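Tuesday, July 2, 2019

Slept until nine, which felt like a crime and also wonderful. Woke up to the neighbor's sprinkler hitting the side of the house again and lay there for a while composing a speech about it that I will never give.

The big thing today was the garden plan. I've been going back and forth since spring about the long bed by the fence, and Bernadette Brennan came by at ten with her coffee in a jar (no lid, on the passenger seat, she drives like that) and we finally walked the whole thing together. She thinks I should rip out the lilies. I do not want to rip out the lilies. They came from the old house and they're ugly about eleven months of the year, fine, but then they do their thing for two weeks and I forgive them everything. We settled on moving half of them behind the shed and pretending that was a decision.

So the bed gets tomatoes at the sunny end, beans up the fence, and then a stretch of zinnias, because I want to cut flowers for the table and not feel guilty about it. I know July is late for beans! Bernadette says they'll come up fast in this heat and I might be picking by the end of August if I quit talking and plant them. I ordered 200 zinnia seeds last winter in a weak moment and the packet is still in the drawer with the batteries.

Lunch was cold noodles standing up at the counter. Then Ye-seo Tak called about the community plot. There's an open one on the east side, 30 dollars for the rest of the season, and she wanted to know if I'd go halves with her. I said yes before she finished the sentence. Then I hung up and looked at my own fence bed, with its three sad tomato cages and the lilies glaring at me, and wondered what I was thinking. But the soil over there is gorgeous. Somebody's been feeding it for years. You put your hand in and it's like cake.

The afternoon went to house stuff. Diapers, dishes, the trash, two loads of towels, a long hunt for the good trowel (in the recycling bin, don't ask me). I got the drip hose unrolled on the patio so the sun would soften it up, and it still fought me the whole way down the bed. I have a scratch on my shin shaped like Florida.

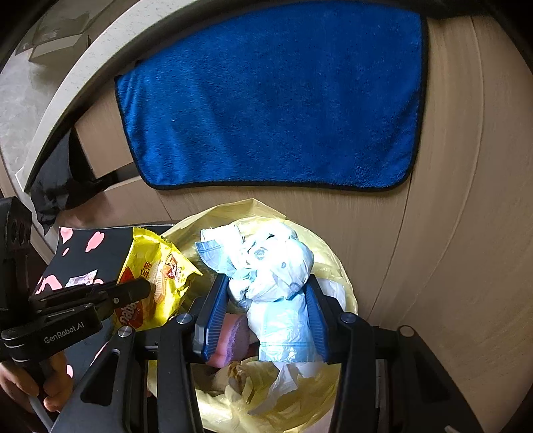 Seung-woo Choo thinks the plot is a mistake, and told me so over the phone around four: nobody needs two gardens, I barely weed the one I've got, and by August I'll be dropping bags of squash on his porch and running away. He also said that if I'm going to do it anyway I should put down cardboard first, a double layer, soak it, and pile the mulch on top, or the bindweed will eat me alive. Which is good advice, annoyingly. I told him he was getting squash no matter what.

Cardboard, then. I've got the boxes from the bookcase and Ye-seo has a garage full. I need to peel the tape off all of them, and I already know I'll be doing that in front of the TV tonight and finding tape on my socks until Sunday.

Watered at six, once the shade got to the fence. The one big tomato plant has set fruit, little green marbles in a cluster low down where I hadn't looked. I was so happy I said hello to them out loud. The basil has been chewed by something with terrible manners. I went out again with a flashlight after dark and found one slug, very small, and moved it to the far side of the compost with a short lecture. I doubt it was working alone.

Rosalind Zamora texted a picture of her peppers, just to be mean. Hers went in early and they're up past her knee. She says it's the fish stuff she puts on them, and that the smell goes away in a day — her husband says four. I might try it on the fence bed, though not before the weekend, with people coming over on the Fourth and the grill sitting right there.

To do before then: lilies (half), beans in, zinnias in, ask at the hardware store about mulch by the yard. Pay Ye-seo my fifteen dollars. Find out what time the plot gate gets locked. Return Bernadette's fork, the one with the green handle that I've had since last fall and that she very pointedly looked at this morning.

It's past eleven and still warm. I have the window open and the towels are still in the dryer, where they're going to stay.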